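弗洛克斯特德料箱抓取课程项目

弗洛克斯特德料箱抓取课程项目(英文:Florkstead Bin Picking Project,校内简称“Anuvham”)是德鲁克维尔(Drurkville)工学院机电系开设的学生项目课程,课程编号243。课程以工业机械臂从料箱中拾取无序零件为题,每学年开设一次,由奥斯瓦尔多·拉塞尔达(Osvaldo Lacerda)主持,实验指导为柳德米拉·霍罗贝茨(Liudmyla Horobets)。

沿革

项目前身为系内的机器人兴趣小组,活动地点在弗洛克斯特德校区,课程简称“Anuvham”即沿用该小组的名称。早期作业限于固定点位的搬运,工件由夹具定位,学生只需示教路径。改为学分课程后,任务调整为无定位料箱拾取,并加入位姿估计与碰撞检测两部分内容。现行教学大纲于2024年9月12日生效,取消了期末笔试,成绩由抓取测试和技术报告组成。

课程内容

课程为期8周,学生2人一组。前半段讲授坐标系标定、手眼标定、逆运动学和夹爪控制,后半段为上机实验。各组须提交标定记录、抓取程序源码和一份故障分析。故障分析须区分感知误差、规划失败与夹持滑脱,并附控制器日志。

先修课程为线性代数和自动控制原理。未通过安全考核者可参加仿真部分,不得进入机械臂工作区。

实验装置

实验使用库卡(KUKA)机械臂,末端安装金属夹爪,线缆沿臂体外侧布设。料箱为敞口金属板箱,箱壁倾斜,箱底为矩形平面,以夹钳固定。工件为长条形和矩形块体,以颜色区分类别。斜壁可使靠边的工件向箱底滑落,但工件贴近箱壁时,夹爪一侧的下探空间仍然有限。

金属箱壁的反光对深度测量有影响,箱底划痕也可能被误判为工件边缘。大纲要求各组在识别前剔除箱体平面上的点,再对剩余点云作聚类。

工件并排时,夹指须进入相邻块体之间的间隙。间隙小于指厚的,程序应改选其他目标,或先执行拨动动作。

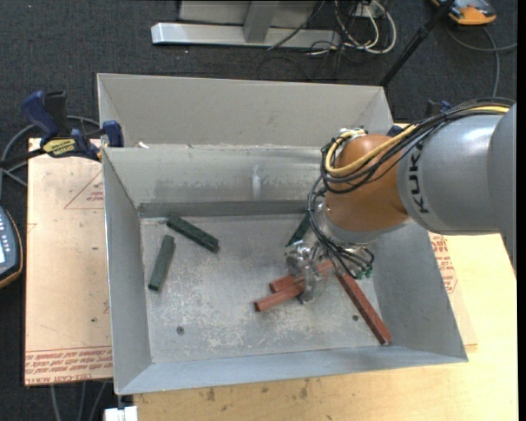 测试与评分

抓取测试在7月进行。工件由指导教师倒入料箱,学生不得用手调整其位置。程序启动后,机械臂自主选择目标,将工件移出料箱并按颜色分放。测试中人工干预一次,该轮成绩减半;夹爪与箱体发生碰撞,该轮不计分。

评分项目包括拾取成功率、平均节拍和分类正确率,技术报告另行评定。节拍自夹爪离开待机位起计,至工件释放为止,空抓所耗时间计入总时长。

课程数据集收录历届实验中的抓取记录689条,每条包括关节轨迹、夹爪开度和结果标签。数据集由奥雷斯特·利先科(Orest Lysenko)整理,供后续各届比较算法使用。

相关项目

同系另设有传送带分拣课程“Vakulenko”,由夸多·安萨(Kwadwo Ansah)讲授。两门课程共用标定工具和安全规程,学分分别计算。

参见

随机料箱拾取
手眼标定
夹爪
点云分割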